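Rebuilding an old Dell tower, what order should things go back in?

Posted in Desktop Computers > Repairs and upgrades
Asked by Shafiq Mridha, 30/09/2021

I've got an old Dell desktop that I use for letters, photos and the accounts for my shop. It has been slow for a long time and the fan gets loud. A friend said to take the processor out and put fresh paste on, and while I was at it I thought I'd change the memory and the hard drive too. I've not done any of this before apart from adding a printer.

I have the side off and the memory out. The processor is under a metal frame with a lever. I have 2 new sticks of memory from Hevia and a tube of Plurner paste. What I would like to know is what order to put it all back in, and where to keep the processor while it is out. At the moment it's on a saucer.

Thanks in advance.

Euan Skinner

Get it off the saucer, it will slide about. Put it somewhere it can't move, gold side not touching anything. The box it came in is best but you won't have that.

Order doesn't matter much as long as the processor goes in before the cooler. Don't force the memory.

Emília Kubíček

I'd disagree a little with Euan about the order. It does matter in a small case, as the drive cables get in the way of your hands. I do it like this:

Unplug from the wall and hold the power button in for 5 seconds.
Lay the case on its side with the open side up, so you are working downwards.
Processor first. Line up the small triangle with the corner mark, lower it straight in, then close the frame and push the lever down. The lever needs a firm push.
Memory next. Open the clips, check the notch, press until the clips close.
A small dot of paste, then the cooler. Tighten the screws a bit at a time, going corner to corner, and plug the fan in.
Hard drive last. It slides in on its blue plastic rails and doesn't want screws. Then the power and data cables.

Keep the parts next to the case and on the same side all the way through. A tray with slots is good for this, as the drive can stand up in it.

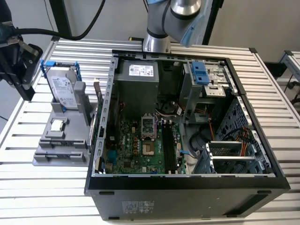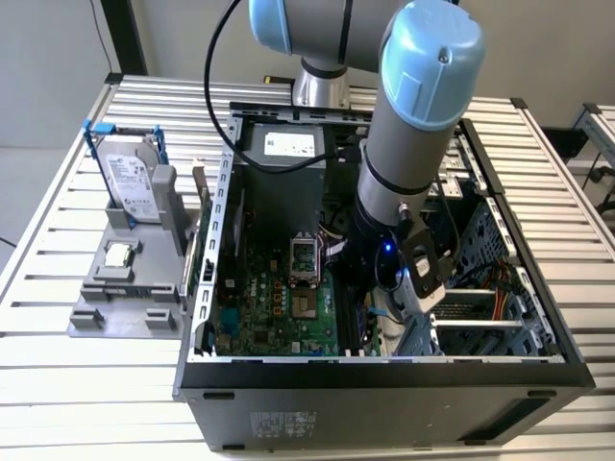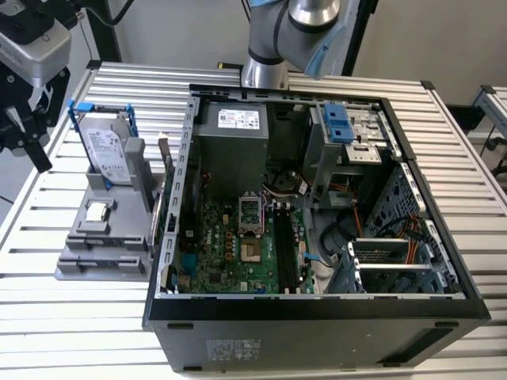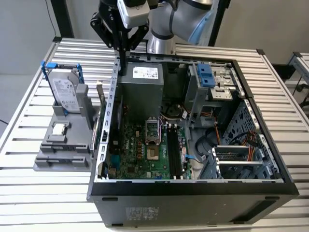
Does the hard drive have to be in before I switch it on to test the memory?

You can test without it. Once the processor, cooler and memory are in, connect the screen and keyboard and switch on. If the memory is all right you should get the Dell logo and then a message saying no boot device was found. Switch off and unplug again before you fit the drive. If you get beeps or a flashing light instead, take both sticks out and try them one at a time in the slot the manual tells you to use first.

Dougal Nisbet

Check the new memory is the right sort before you start pushing. I bought two sticks from Halliday for mine and they were the wrong type, the notch was in a different place. They took them back but I paid the postage.

Also clean the old paste off first, both the processor and the bottom of the cooler. Kitchen roll and a bit of isopropyl does it.

Shafiq Mridha

Thank you all. The processor is now in an egg box with a lid. I checked the memory and the notch is in the right place. I will do the cooler tomorrow when the light is better.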